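Home | Halls and Rooms | Checklists | Bookings | Contact

Furniture and room check – Otholm Hall, main room and side room

Checked by Binta Ezeani, with Gareth Greenwood for the lifting. Date of check: 26 June 2022. Next check due in October.

Marks used: OK = no action. W = watch, look again next time. R = repair before use. X = take out of use. Comments follow each item where there is something to say.

1. Stacking chairs

1.1 Legs and feet – OK
Rubber feet present on all the chairs in the main room. Two chairs in the side room had a foot missing. New feet fitted on the day from the box in the cupboard.

1.2 Seats and backs – W
One seat has a crack starting from the rear fixing. It does not pinch and does not move under load. Tape put on the underside with the date of the check, so the length of the crack can be compared.

1.3 Stacks – R
Stacks by the fire door were too high again and leaning. Taken down and restacked against the long wall. The notice about stack height has faded and needs printing again in larger type.

2. Folding tables

2.1 Locking catches – R on one table
The catch on the table marked 43 does not stay down when the table is pushed from the short end. Label tied on, table turned to face the wall. Gareth thinks the spring has gone and the catch itself is sound.

2.2 Edges – OK
Edging strip firm on all of them. Some old glue showing, which is not a hazard.

2.3 Trolley – W
One wheel squeaks and pulls left. Oiled. If it still pulls at the next check, the wheel should be replaced.

3. Small tables and display furniture

3.1 Tops – OK
Run a flat hand over the whole top and then round the rim. Look for splinters, lifted grain, old screws standing proud and sticky patches left from tape. Painted and stained tops should be looked at from a low angle with a light to one side – rough areas show up much better that way.

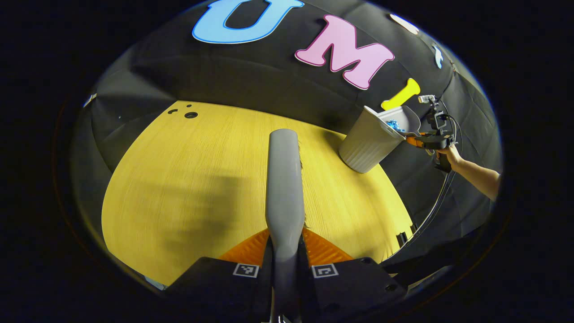 Sellelcombe and Otholm Halls | Premises and Equipment Team

3.2 Holes in tops – OK
Holes that go with old fittings can stay if the rims are smooth. Put a fingertip on the rim and go all the way round. A rough rim gets a rub with fine paper. Any hole near where small children sit should be no wider than the gauge in the kit bag will allow, and if it is in doubt, mark it W and ask.

3.3 Wobble – W
Press down at four points on the rim. The low table from the side room rocks slightly on the boards but sits level on the mat. Floor looked at as well, and one board is a little high there (see 5.2).

3.4 Cloths and drapes – OK
No trailing corners in walkways. Anything hung behind a display must be clear of heaters by the length of an arm. The clips from Noguchi hold well and none have lost their pads.

4. Shelving and cupboards

4.1 Wall fixings – OK
All brackets tight. The tall cupboard has had its strap refitted since the last check.

4.2 Loading – R
Heavy boxes of crockery had been put on the top shelf. Moved to the bottom. Shelf limit is 300 kg for the whole unit and the label saying so is now on the inside of the left door, where people can read it.

4.3 Doors and locks – OK
The cleaning cupboard was locked on arrival. Key returned to the hook.

5. Floor and walkways

5.1 Routes to exits – OK once the chairs were moved (see 1.3)

5.2 Boards – W
The raised board in the side room is not a trip yet. Ayane Nagano has been asked to plane it when she comes to do the skirting.

5.3 Mats – X on one mat
Entrance mat curling at two corners. Rolled up and taken out. The replacement is on order from Dosoma.

6. Costs and jobs carried forward

Spent so far this year on furniture repairs and parts: £1,663, which includes the new trolley. Still to do: catch on table 43, stack notice, raised board. The mat will be fitted by whoever is in when it arrives. Please sign the sheet in the kitchen when a job is finished, and write what was done as well as your initials.

Comments

Hideaki Yagi
Is table 43 the one with the green label or the white? We have the main room next and I'd like to tell the group which to leave alone.

Binta Ezeani
White label, facing the wall by the piano. Please don't use it even with the catch wedged.

Aoi Shimada
The trolley still pulls left when it is full. Fine when half loaded, so we have been making two trips.

Gareth Greenwood
Thanks Aoi. I'll order a wheel now and not wait for the next check.

Related pages

Kitchen and serving hatch check
How to stack and move chairs
Report a fault at Sellelcombe
Fire door and exit sign check
What is in the kit bag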